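Teaching by hand at Bomach

The teaching room at Bomach is on the second floor, above the packing hall, and it opens at seven. By half past, the first pair of operators is at the table. They work until lunch with a hand-held gripper in each hand or one apiece, depending on the task, and everything they do is recorded and later used to train the arms downstairs.

The woman who runs the room came to it from the packing line, where she spent six years. She asked that her name be left out, because the work belongs to the whole shift. We spoke on a Friday afternoon after the last recordings had been checked.

"I had never touched a robot when I started," she said. "They gave me the gripper and told me to pick things up the way I would with my fingers. That was the training. I dropped everything for two days."

She said the hardest habit to break is speed. A person who has packed for years does not look at her hands. With the gripper she has to look, and she has to move in a way the arm will be able to copy.
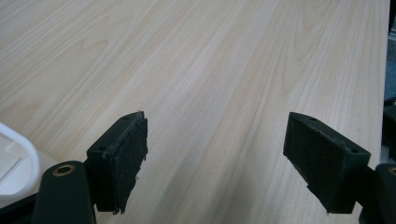 "You start every take with the fingers open and you hold still for a moment," she said. "If you come in already closing, the model learns to close too early. We had a whole week in October where people were rushing the start. We threw out 87 takes and did them over."

I asked who decides that a take is bad. She said the operator does, first. There is a pedal under the table for marking a take, and she would sooner have people press it too often. After that, a second person looks through the recordings in the afternoon. The software, which the company calls Inton, catches the obvious problems, such as a lost track or a camera that stopped. It does not catch a clumsy grip.

"A clumsy grip looks fine to Inton. The thing got picked up, the thing got put down. But you can see the operator fishing for it, and then the arm will fish for it too."

The target for one task is 500 good takes. A simple task can be done in a few days. Anything that takes two people is slower, and most of what they have done since summer takes two people. Each one has to learn where the other will be.
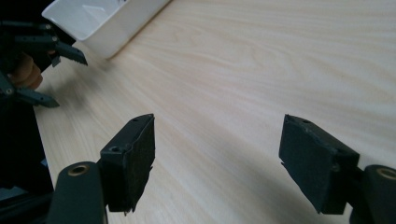
"At first you bump," she said. "Then you start talking. 'I'm going in, I've got it, you can let go.' We talk all day up here. New people think we're being strict about it, but you get tired, and when you get tired you stop watching the other gripper."

She changes the pairs every hour for that reason. She also asks people not to always work from the same side. The arms downstairs are bolted in place, but the table in the teaching room gets turned, and the things on it get moved between takes.

Some of the operators had tried remote control before, at a warehouse run by Zakaria, where they sat at a desk and steered an arm from a screen. I asked her how that compares. She has done only a little of it herself.

"It's easier on the back. But you don't feel anything. With the gripper in your hand you feel when something starts to slip, and you fix it without thinking. I'd still use the remote setup for a task where the arm has to reach a long way. My arm isn't that long."

Soft packaging is what she gets asked about most. Boxes were finished in the spring, and the arms now handle them without much trouble. Bags fold and lean, and no two of them stand the same way.
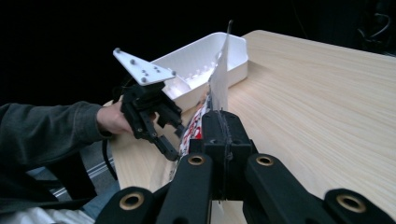 "With a bag you have to decide where to pinch, and everybody pinches differently," she said. "I used to want one right way. The engineers told me to leave it alone, they want to see different ways. So now I only step in if somebody is crushing it."

The bag task is at take 3 of the new round, after a change to the finger pads meant starting the count again. She was not upset about it. The old pads wore down fast, she said, and the grip had changed so slowly that people adjusted without noticing.

Twice a month she takes the operators down to watch the arms run what they taught. Some of them can pick out their own habits. One man saw the arm pause before letting go of a box and knew it was his pause.

"He was embarrassed," she said. "I told him to keep doing it. The boxes stay where he puts them."

The next task on her list comes from Zutine, a customer that ships small parts in pouches. She has a crate of the pouches under her desk and has been practicing with them before the shift starts.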